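Sorting the snack drawer before the October trip. Method: everything out on the bed, then back in by size. One shallow tray, raised sides, no dividers.

Small wrapped candy goes in first — it fills corners and doesn't mind being under things. Bars next. Bags last, on a diagonal if they won't lie straight.

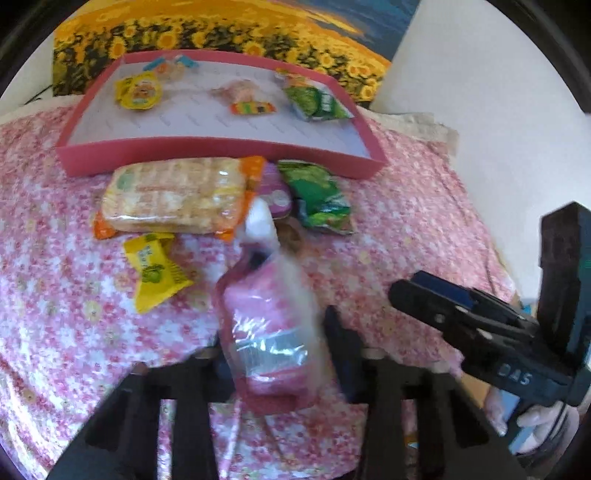
Crackers stay out of the tray. A sealed brick of crackers takes the floor space of three bags and snaps if you stack on it. It travels flat at the top of the backpack.

Zane Lepik asked about decanting into jars. No. Wrappers carry the dates, and jars weigh more than the food.

Tray limit is 2 layers. A third and the drawer won't close.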